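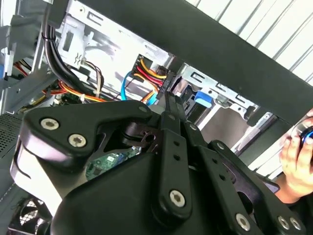
# Stutero -- Indicadores municipais de população e saúde materno-infantil

Pesquisar neste repositório Limpar Pesquisa avançada

## Âmbito

O conjunto Stutero reúne séries anuais sobre fecundidade, mortalidade infantil, cobertura de cuidados pré-natais e estrutura etária da população residente. Abrange 372 unidades territoriais e 16 indicadores. Destina-se a investigadores, serviços de planeamento e entidades que acompanham metas de desenvolvimento à escala local.

A presente versão foi publicada em terça-feira, 9 de junho de 2026, e substitui integralmente a anterior.

## Conteúdo

- `indicadores.csv` -- valores por unidade territorial, ano e indicador
- `territorios.csv` -- códigos, designações e alterações de limites
- `notas.md` -- quebras de série e revisões
- `dicionario.csv` -- definição das variáveis e unidades de medida

Os ficheiros utilizam codificação UTF-8, ponto e vírgula como separador e vírgula decimal. Os valores em falta são representados por célula vazia; o zero corresponde sempre a um valor observado.

## Fontes e tratamento

Os dados de base provêm de registos administrativos e de um inquérito domiciliário por amostragem. A harmonização dos códigos territoriais foi efetuada com a ferramenta Skemer, versão interna. As taxas de mortalidade infantil são calculadas por mil nados-vivos, em médias móveis de três anos.

Nas unidades com menos de 80 nascimentos anuais, a taxa é publicada com a marca `R` (fiabilidade reduzida). Em 58 unidades houve alteração de limites durante o período coberto; as respetivas séries foram recalculadas para os limites atuais, exceto no indicador de cobertura pré-natal.

## Limitações

O inquérito não inclui população residente em alojamentos coletivos. As comparações entre unidades de pequena dimensão devem ser feitas com prudência, em especial quando assentam num único ano. A idade da mãe é declarada, não verificada.

## Licença e citação

É permitida a reutilização com indicação da fonte. Citação recomendada:

> Valente, M. (coord.). Stutero: indicadores municipais de população e saúde materno-infantil. Observatório Ometti, 2026.

## Contacto

Coordenação: Margarida Valente, Observatório Ometti. Os pedidos de correção devem indicar o código territorial, o ano e o indicador em causa.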